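ok packing table thread bc three people asked in DMs and I am not typing it three times

February 7, 2024

1/ Old setup: two folding tables pushed together, gap down the middle. Every small part we own went down that gap. Screws, labels, a whole roll of tape once. Done with it.

2/ New top came from Bendero, the salvage place out past the rail yard. One big piece, pale gray-white, totally plain. Paid 60 for it plus 5 to the guy who helped load. Would of paid double

3/ Wanted plain on purpose. The old tops had a speckle and you could NOT see a dropped washer on it. Dark parts on a pale top, you see them right away. White parts are a different story, I put those on a dish towel

4/ Getting it up the stairs - do not reccomend. Measure the landing first. We measured the door, very proud of ourselves, then got stuck at the turn

5/ Legs are the old Brerker ones from the sewing table. Wobbly at first. Tightened everything, still wobbly. It was the floor. Folded cardboard under the back left, fine now

6/ Height: I'm tall so I went higher than the chart says. If you pack standing up go with your elbows and ignore charts. My back quit complaining the first week

7/ What lives on it all the time: nothing. That's the rule. Tape gun hangs on the side, labels on the shelf above, knife back in the drawer EVERY time. Rule gets broken daily, we reset before lunch and again at close

8/ Someone asked about cleaning. Damp cloth, drop of dish soap, dry cloth after. Tape goo gets cooking oil, wait a minute, wipe, then the soap. No scrubby side of the sponge!! learned that on the old one

9/ Marker does come off if you catch it same day. After that you own it. There's a small blue line by the wall end that is now a feature

10/ Erraji order last July is what started all this btw. 400 sets, each one bagged and labeled, on the gap tables. Some 46 came back with a piece missing. I know where the pieces were. So do you

11/ For the next big one we lay out in rows, one row per part, left to right in the order they go in the bag. Leftover piece at the end of a row = stop and check. Slower for the first box, way faster by the fifth

12/ Light matters more than I figured. Lamp straight overhead gave me glare off the pale top, moved it off to the side and it's way easier on the eyes. Cheap clamp lamp is fine

13/ Metaslow mats - yes I tried one. Nice to cut on, but it curls at the corners and boxes catch on it. Lives under the bench now, comes out for cutting and goes back

14/ Edges: sanded the raw side where it was sawn, then tape over that. Ugly. Sleeves don't snag anymore so I don't care

15/ Still to do: shelf for the flat boxes, a hook for the scissors, and something for the scrap paper that isnt a heap on the floor. Open to ideas on the last one

16/ And for whoever wanted the color, it's this pale gray, close to white. No pattern no grain. Bendero had one more piece leaning by the back door when I left, go look

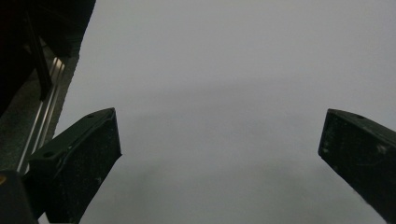
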